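Sahti, Slowly

I came home from Finland with a sore back, two loaves of dark rye in my carry-on and a head full of juniper, and I've been trying to write this post ever since. Every time I sit down to do it I remember some other thing Ritva said and have to get up and write that on the notepad by the phone first. So forgive me if it wanders a bit.

For anyone new to the blog (hello, and welcome!), I'm a home brewer, mostly of ales, mostly in my garage, and my husband and I have been saving up for a trip to Riihimäki to see his cousin Aino Väisänen for longer than I care to admit. Aino is family, so of course we'd have gone anyway, but it didn't hurt that her neighbor across the road has been making sahti since she was a girl. Her name is Ritva Laaksonen and she let me stand in her kitchen and her shed for two whole days in June and get in the way.

If you've never had sahti, it's the old Finnish farmhouse ale. It's thick and a little sweet, cloudy as dishwater, and it smells like bananas and the woods at the same time. There are usually no hops to speak of, or only a handful. The juniper does that job. It's made with plain baker's yeast, the fresh kind that comes in a little block, and it isn't boiled the way you and I boil a wort, so it doesn't keep. You drink it young and you drink it cold and you had better have some friends coming over.

I'd tried to make it at home before, two years running, and I'd never told anyone how those went. The first was sour by the end of the week. The second tasted like a cedar closet. I told Ritva this through Aino, who was translating, and there was a long conversation in Finnish with a good deal of laughing in it, and then Aino turned to me and said, "She wants to know how much juniper." I said a bucket. More laughing.

So we started with the juniper. She cuts branches the length of her forearm, green ones, with some berries on but not many, and she only cuts from the side of the bush that gets the sun in the morning. I asked if that made a difference and she shrugged and said her mother did it that way. The branches get rinsed in cold water and then most of them go into the hot water you'll use for the mash, for as long as it takes to have a cup of coffee and a bun. I had two buns. The rest line the bottom of the kuurna, a long wooden trough with a plug at one end, and that's your filter. Hers is older than she is and has been patched at one corner.

The mash was the part that changed my mind about everything. I'm used to one temperature and a timer. Ritva adds her water a ladle or two at a time over most of a day, each round hotter than the last, stirring it with a paddle and tasting it off the end. There's no thermometer anywhere near it. I had mine in my jacket pocket and I snuck it in twice when she was out getting firewood, and I'm a little ashamed of that. She caught me the second time. She was very nice about it, and from then on she'd point to the mash and raise her eyebrows and make me guess the number before I was allowed to look. By late afternoon I was getting close.

Her malt is a Finnish sahti malt with some dark rye stirred in, 40 pounds of it in all once I'd worked it out from kilos on the back of a bus ticket. It made far less beer than you'd expect. That's the thing about sahti, it's strong, and she takes only the first good runnings for the party beer. The second runnings make a small beer that the family drinks with supper, and I think I liked that one even better, though I kept it to myself.

We didn't boil. I'll say it again for the people in my brewing club who are going to write to me: we did not boil! The wort came out of the kuurna in a thin brown string, went into a couple of old milk cans, got set in a tub of well water to cool, and that evening the yeast went in. She'd mixed it with a cup of the sweet wort and left it on the windowsill until it had a cap on it like bread dough. By bedtime the cans were hissing. Aino's boys lay down on the shed floor to listen.

It had a couple of days of that and then it went down to the cellar, and we didn't get to taste our own batch before we left, which just about broke my heart. We drank the one she'd made before we came. She serves it in a wooden cup with two handles that goes around the table, and you're supposed to pass it with both hands. It was sweet up front, then clove and banana, then the juniper came along behind, very soft, more like the smell of your sweater after a walk than like gin. I've thought about it every day.

Now, home. I've made it twice since we got back, and I wanted to put down what I did while it's fresh.

I don't own a kuurna, and the one I found for sale cost more than my first car. What I used is a long plastic tub from Vostton, the restaurant supply place out on the highway, with a spigot put in at one end. I laid juniper on the bottom, then a layer of clean rye straw from a farm near Hudholm, then more juniper across that. It ran slow and then it ran fine. Please make sure you know what juniper you're cutting, by the way. Some of the shrubs people plant along their driveways are not ones you want in your drink. I ordered mine from a woman who sells common juniper for cooking, and it came in a box stuffed so tight it took me 20 minutes to get it all out.

For malt I couldn't get the Finnish sort, so I used pilsner malt with some Munich and a good scoop of dark rye. For yeast I tried a fresh block from the bakery counter the first time, and the second time a dry packet of Prelico that a friend had left over from pizza night. The bakery block won by a mile. The dry one made a perfectly nice beer, but it finished too dry and lost the banana, and I missed that thick feeling in the mouth that Ritva's has.

I also went too fast the first time. I got impatient around the third addition of water and put in a whole kettle at once, and the mash got hot and stayed hot and I spent the rest of the afternoon feeling guilty. On the second try I put on the radio, made a pot of soup, and gave it the whole day. I stirred when I walked past. I tasted off the paddle. It went from bready to sweet to really, properly sweet, like the milk at the bottom of the cereal bowl, and I could tell where I was without looking at a thing.

My husband says the second batch is close. Aino has asked for a picture of the straw, because Ritva doesn't believe me about the tub. I've promised to send one, along with the recipe in kilos.

If you want to try it, go easy on the juniper, and clear your calendar for the day and again for the weekend after. Have somebody around to help you drink it. We had the neighbors over on the porch, and I passed it around in my grandmother's soup tureen with both hands, and it was gone before the mosquitoes came out.

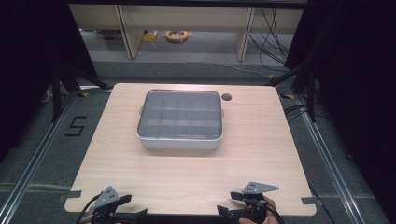 I've got enough juniper left for one more batch, and I think I'll use it on the small beer this time, with a bit more rye. If any of you have a source for real sahti malt that will ship a single sack, please leave it in the comments. I'd be so grateful.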